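Domell
Tables, tops and a few smaller things

Home > Tops > Gloss tops > The Rallel top

The Rallel top

A solid wood top with a poured resin finish, in an orange-brown that people either walk straight towards or back away from. We have stopped trying to guess which. If you want something pale that goes quietly with everything, the Gunum is two pages along and will not be offended.

The Rallel is sold as a top only. What you stand it on is your business. It has gone on trestles, on old sewing machine legs, on filing cabinets of unequal height (please measure yours first) and on slatted metal frames, where it looks far more sensible than we expected. It wants support along both long edges and something under the middle.

The finish

Full gloss, and we do mean full. Put it under a ceiling light and you will see the ceiling light. Customers write every winter to ask if there is a less shiny version, and the answer is the Gunum again. A desk lamp with a shade, set low and to one side, is kinder than anything overhead.

The resin is poured in 2 coats and left alone between them, in a room where no one is allowed to sneeze. It wipes clean with a damp cloth. Fingerprints show. So does dust, and so does the cat.

Cracks, knots and other signs that it was once a tree

Every top has its own grain and we cannot match one to another, so please don't send us a photo of your sister's. Small dark knots are normal. Thin dark cracks in the wood are normal too, and we keep them because we like them. They are sealed under the resin before the top leaves us. If a line down your desk is going to bother you every morning, tell us when you order and we will look through the stack for a calmer one. It may take until July.

What to put on it

Most Rallels end up as desks. A telephone, a lamp, a mug, whatever you are avoiding doing. Rubber feet are fine. Bare metal feet are not, and neither is anything rough pushed across the surface by someone in a hurry. Lift things. Unfinished wooden blocks and boxes look good against the gloss, but stick a bit of felt underneath if they are going to be moved.

Hot pans will mark it. We have a mat for this. So do you, probably, in a drawer.

If you have a desk phone with a curly cord, leave enough slack for the receiver to reach your ear without towing the rest of it over the varnish. We learned this on our own front desk.

Who makes it

The tops are cut and glued at Pawlak, up the road from us, and finished here by Bożena Kaczmarczyk, who signs the underside in pencil. She would like it known that the pencil is meant to be there and is not a fault. We had a return.

Price and delivery

One size. 1125, delivery included on the mainland, to the ground floor. Stairs can be discussed with the driver, who is a reasonable man up to the first landing. A deposit of 200 holds a top for you and comes off the final bill.

Allow 5 weeks. The resin takes as long as it takes, and ringing us does not hurry it, though you are welcome to ring.

Returns

Unused, in the blanket it came in, and with the corners it left with. We pay for the collection if the fault is ours. "It is shinier than I thought" is not a fault, see above, but we will usually swap it for a Gunum if you ask nicely and pay the carriage.

Looking after it

No polish. It has all the polish it needs. No bleach and no scouring pads, and nothing with "power" in the name. Fine scratches can be buffed out by Bożena if you bring the top in, and she will ask how they got there.

Page last changed December 2019, when we put the price up and felt bad about it.

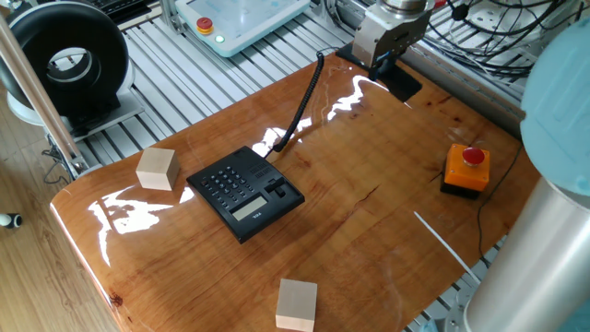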